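Put the medicine in a bin

I will argue with anyone who still believes in the bathroom cabinet. It's a mirror with shelves too shallow for anything, and every box you pull out brings two more down into the sink. A plain plastic bin beats it every time!

My conversion came in June, when I moved into a flat on Grewal Street with no cabinet at all. Everything went into one bin, boxes standing on their ends like records in a crate, and I've never gone back. You flip through, you spot the color you know – the red one, the blue one – and you're done.
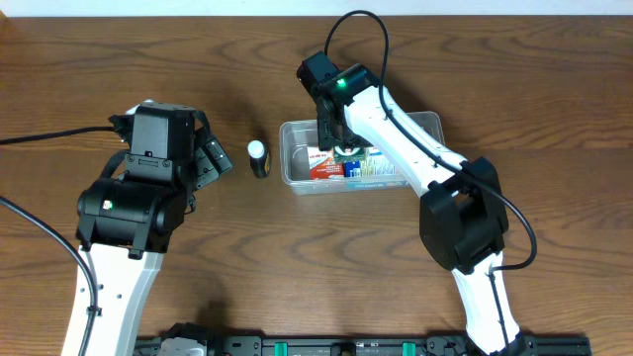
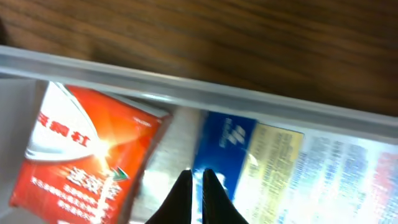
Posted by M. Lesier

Look at how tightly those boxes stand, side by side. Packed that way they hold each other up, and you can take the whole lot over to the table and go through it in good light. I do mine twice a year, checking dates and squinting at leaflets, and I love it more than a grown adult should.

My one firm rule is to keep the boxes. People throw them out to save room and end up with bare foil strips that all look alike. The box has the name, the dose and the date on it, and it stands up by itself. Bottles can live beside the bin if they're the tippy sort. And please put the lot somewhere high if there are kids in the house – the top of my wardrobe does fine.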